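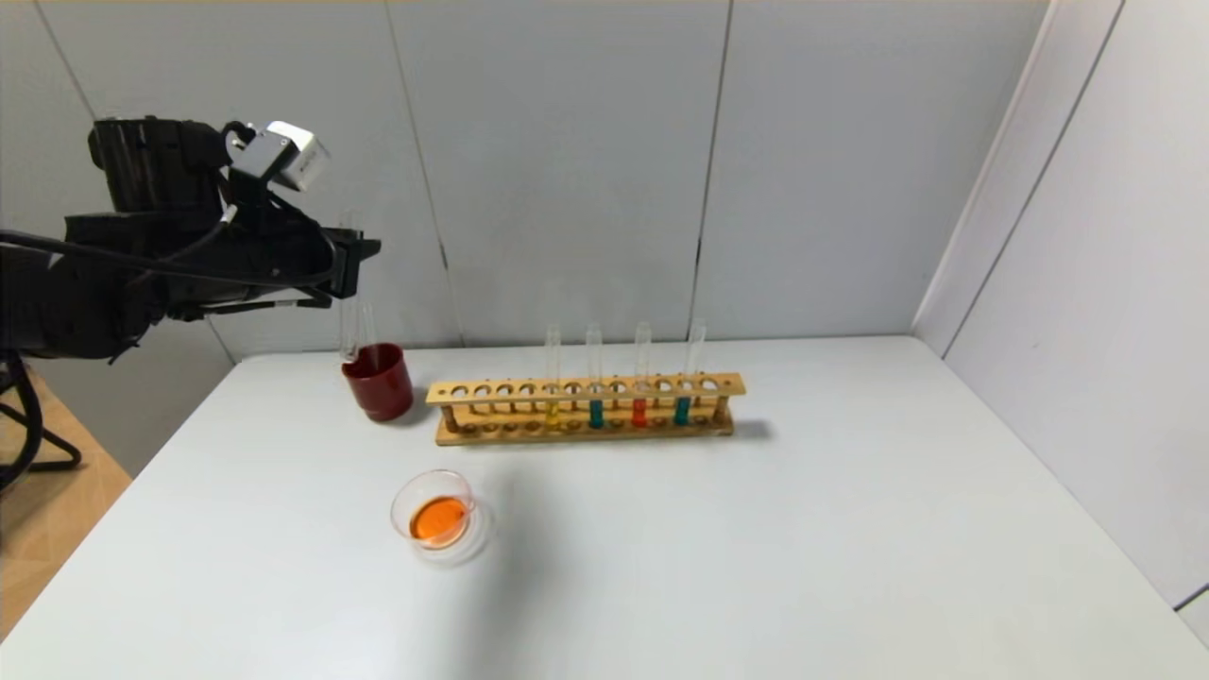

Sorting and Storing Colored Water Samples at a Small Bench

Student project report, submitted December 15, 2022

1. Background

Our course asks each group to pick one ordinary lab task and write down how it is done well enough that another group could repeat it. We picked the handling of test tubes between a cup, a beaker and a rack. It sounds like very little work, but in the first weeks of the course most of the lost samples in our section were lost at this point. Tubes were put in the wrong hole, tipped over on the table, or emptied into the wrong container.

We used colored water for everything. It is cheap, it washes out, and a mistake shows right away when a yellow sample ends up where a teal one should be. The colors came from the Tandutel food dye set that the department keeps for first-year demonstrations. Total spending on dye and paper towels was 3,000 in department supply points out of the 4,000 we were given.

2. Equipment

Wooden test tube rack with one row of holes in the upper board and a base board under it
Clear glass test tubes
Red cup, for standing a tube in while the rack is being arranged
Small glass beakers
White table
Dye, water, droppers, paper towels, wax pencil

The rack is the older kind that the storeroom calls the Rarnden rack. We also looked at a wire rack, the Zeren, which takes more tubes in the same space. We dropped it after the first trial session in November. The wire bends a little at each opening and a tube can sit at two different heights in it, so the liquid levels were hard to compare side by side. Wood is slower to dry after a spill, but we had few spills.

3. Setting up

The rack goes lengthwise on the table with open space at one end. The cup and the beaker go on the side of the hand that does the pouring. We tried putting them behind the rack to save room and went back after one session, as every pour then had to pass over the standing tubes.

Each tube gets only a small amount of liquid at the bottom. This was our biggest change from the instructions we were given, which said to fill to the middle. A tube that is nearly empty is easier to lift out of its hole, and the color is still easy to read against a white table.

4. Procedure

Mix each color in a beaker before any tube is filled. Stir until no streaks are left.

Fill the tubes one color at a time and place them in the rack, leaving empty holes between colors where there is room. We did not leave gaps at first. With the tubes packed tight, fingers knock the next tube over when one is lifted.

Lift each tube from the top third and keep it upright until it is clear of the rack. Move it sideways only after that.

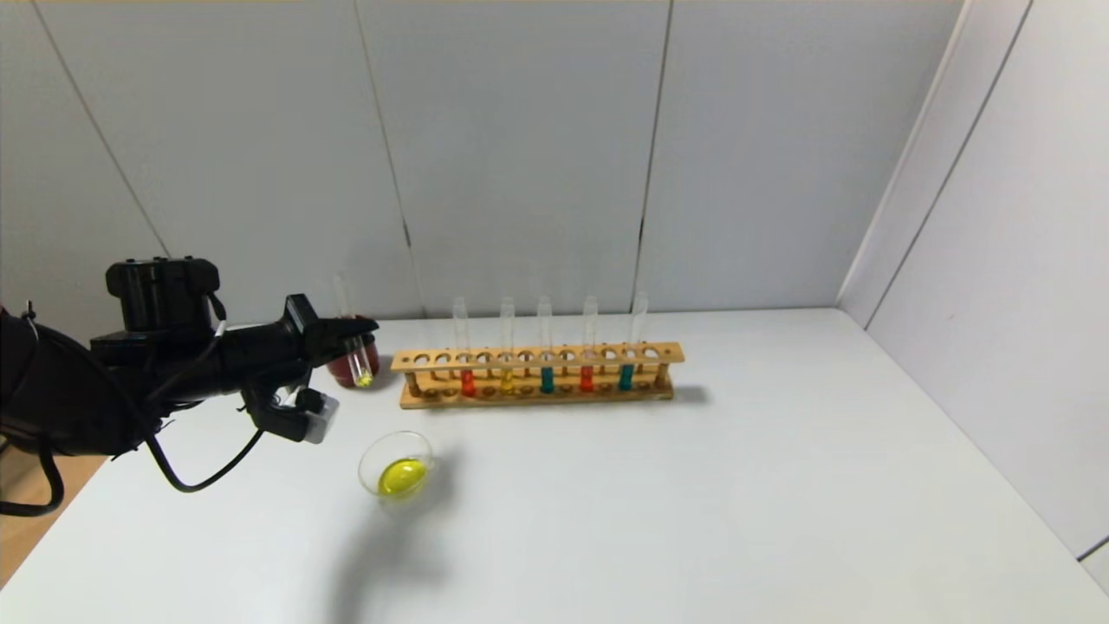 Reading time: 4 min

Yellow was the color we had the most trouble with. In a small amount it is bright when the tube is held over the white table, but in the rack it loses strength against the light wood, and from a few steps away it can pass for an empty tube. Teal was the easiest. Red-orange and dark red were fine in the tubes but were mixed up more than once in the beakers, so we ended up writing the color on the side of each beaker with the wax pencil.

If a color appears twice in the rack, the order should be written down before anything is moved. Two teal tubes look the same once they are out of their holes. We learned this in the second session and had to throw out both samples and start over.

5. Tubes that lean

The holes in the rack are wider than the tubes, and a tube does not always stand straight. It leans toward one side of the hole, and a row of them may all lean the same way. We spent more time on this than we had planned. The questions were whether a leaning tube is more likely to fall, and whether it affects reading the level.

On the first point, we had no tube fall out of the rack on its own in any session. The base board catches the bottom and the upper board holds the side. On the second point there is a problem. The surface of the liquid stays flat while the tube is tilted, so the level looks higher on one side of the glass than on the other. With only a small amount in the tube the difference matters. We now hold the tube upright at eye level for each reading and return it to the same hole.

A paper collar around the tube would fix the lean. We made two of them and they worked, but they hid part of the glass and got soft when wet. 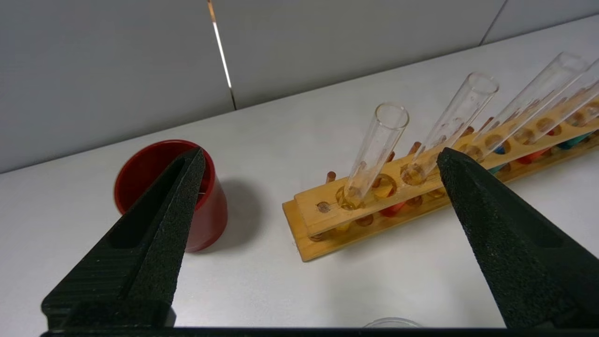 6. Cleaning up

Empty the tubes into the sink, rinse twice and look at the inside wall against the light. Yellow and amber dyes can leave a faint film that a plain rinse does not take off. A bottle brush with a drop of soap does it. The cup should be wiped inside as well - we forgot this several times and found old dye on the outside of clean tubes the next session.

Let the rack dry standing up, with air on both boards, before it goes back to Room 409.

7. What we would change

We would put a strip of white card behind the rack for reading yellow. We would also borrow the Ladefoged rack from the upper-level lab for a comparison, as its holes are lined and the tubes may stand straighter. It was booked for the whole term when we asked.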